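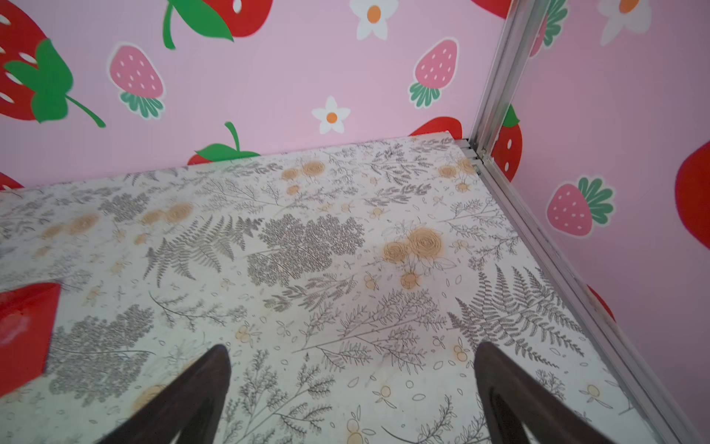 Betreff: Re: Umschläge zukleben, Klebestift oder Flüssigkleber?
Von: Nithin Pillai
An: Liste Papier und Post
Datum: 22. Februar 2018

Vasanthi Bangera schrieb:
> Für die Einladungen nach Birnau nehmen wir wieder die
> roten Umschläge. Klebestift auf die Klappe, zudrücken,
> fertig. Das hält ewig und wellt nicht. 104 Stück schafft
> man an einem Nachmittag.

Liebe Vasanthi, liebe Liste,

"hält ewig" glaube ich erst, wenn die Post durch ist. Im letzten Jahr kamen 40 Umschläge offen an, und die waren auch mit Stift geklebt.

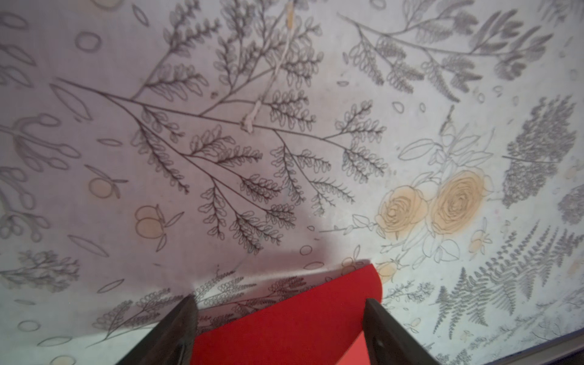
Außerdem sieht man auf rotem Papier jeden Patzer. Wer über die Kante der Klappe hinausrutscht, hat weiße Schmiere auf der Vorderseite.
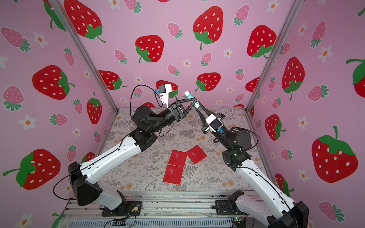
Der Klebestift über der gemusterten Unterlage

Zur Unterlage: Farne und Röschen sind hübsch, aber Kleber auf hellem Grund finde ich darauf schlecht wieder. Altpapier drunter wäre mir lieber. 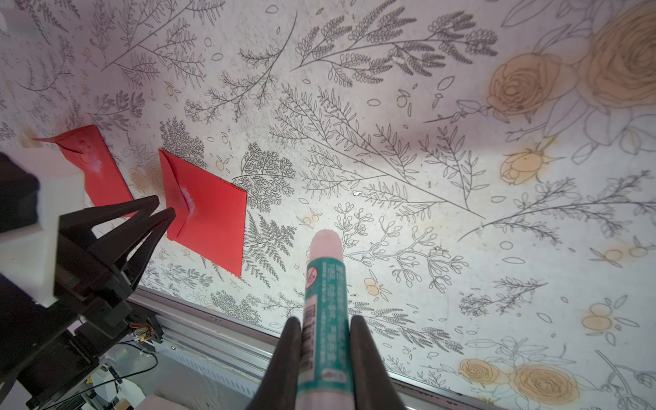

Und der Nachmittag? Bei 64 Stück habe ich damals zwei gebraucht, ohne Adressen. Aravind behauptet, dünner auftragen und länger drücken helfe. Mag sein, gesehen habe ich den Beweis noch nicht. Schickt doch bitte erst zwei Probebriefe nach Dromau, einen mit Stift, einen mit Flüssigkleber. Vor März muss ja nichts raus.

Gruß
Nithin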